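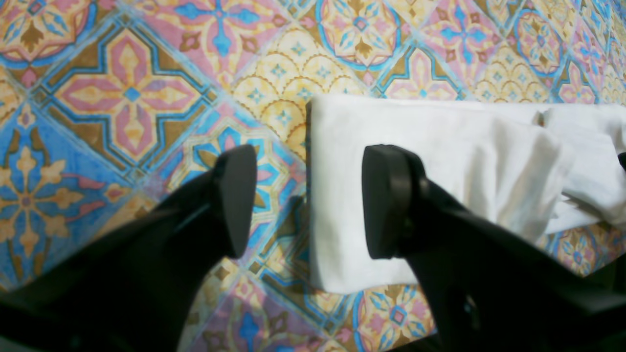

Approach view from the wrist camera, white cloth on a patterned surface.

Pelten Soft Goods Kit
Wrist camera, finger pads and the edge-first grasping method, in one box

Teaching a robot to pick up a block is a pleasant afternoon's work. Teaching it to pick up a T-shirt is another matter, and if you have found your way to this page there is a fair chance you already know that and have the drawer of crumpled test shirts to prove it. The Pelten Soft Goods Kit is the hardware and software we built for our own cloth work at Jerkdale, tidied up and put in a box so that other labs can run the same method without having to build the whole rig from a parts list.

The method is called edge-first grasping. Most cloth pickers look down from above, choose a point somewhere in the middle of the garment and pinch. Ours looks from the wrist, finds a hem, a fold or any other place where the fabric stops and the table or bedding starts, and brings the fingers in along that line. The choice is made again and again on the way down, using whatever the wrist camera sees at that moment, so a shirt that slides a little during the approach doesn't mean starting over.

We are fond of busy backgrounds. A white shirt on a plain gray bench is easy to segment, and a model trained only on that tends to fall apart the first time it meets a bedspread. So we practice over loud prints, with hard shadows from the fingers falling across them, and we leave the exposure alone even when the white fabric washes out nearly to nothing. Blurred views stay in the training set too. The arm is moving, after all, and the model ought to be used to what moving looks like!

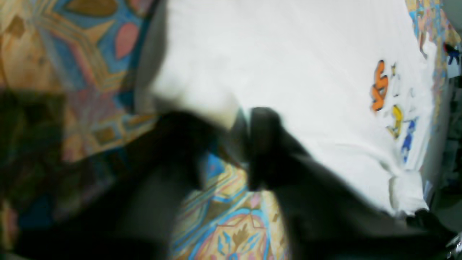

Sorcha Munro wrote to us after her first month with the kit that she had been throwing away every blurred view on principle, and that her model got noticeably steadier on the final approach once she put them back. She also asked for a longer camera cable, and we have listened - it now ships as standard.

How it did in our own trials

We ran 2,459 grasp attempts over 7 weeks, using white and light-colored garments laid out by hand and never smoothed down first. In 1,772 of those attempts the fingers closed on a usable edge the first time. By usable we mean that the arm could raise the garment clear of the surface and hold it there while we counted to six, which is an old-fashioned sort of test but one everybody in the room could agree on.

The failures were more interesting to us than the successes, and the full notes come with the kit. The biggest group by far was double layers, where the front and back of a shirt lie so neatly together that the fingers take both. That's fine if you only want to move the shirt, and a nuisance if you want to open it. The next group was printed graphics. A large print with dark outlines can look a lot like an edge, especially when the lettering runs sideways to the camera, and the early model would happily try to pinch the middle of a cartoon letter. Alasdair Gunn spent most of October on that problem alone. His fix was to compare several views from the approach before trusting any line that had bright cloth on both sides of it, and it is switched on by default in the version you'll receive.

What's in the box

One wrist camera with bracket and long cable
Two pairs of finger pads, soft and firm
Edge-first grasping software, with training code
The trial recordings, sorted by outcome
Printed setup guide and calibration card

Setting up

1. Fit the bracket so that both fingertips show in the camera view when the gripper is open. You'll lose some of the view to the fingers themselves, and that is fine. The model uses them as a reference.

2. Put on the soft pads for knits and T-shirts. The firm pads are better with denim and towels, where a soft pad tends to roll over the hem.

3. Lay out a garment on the surface you mean to work on and run the approach slowly. Check that the fingers reach the cloth at its border, with the tips pressing in at the edge and a little slack fabric gathering ahead of them. 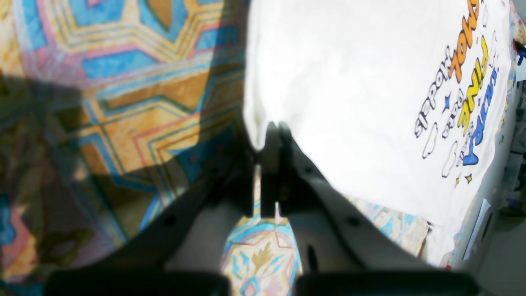 4. Close the gripper at the lowest force setting and raise it a hand's width. Go up one setting at a time if the cloth slips.

5. Save the run, good or bad, under the outcome you saw. Please do keep the bad ones. Your local failures are worth a great deal when you come to retrain.

Fit and support

The bracket fits Visis grippers without any changes. Owners of the Ó Dubhghaill parallel gripper will need the adapter plate, sold separately, and should mention it when ordering so we can send the right screws. Orders placed now ship from Jerkdale with software version 6, and owners of earlier kits can download it free of charge.

Page updated Aug 10, 2026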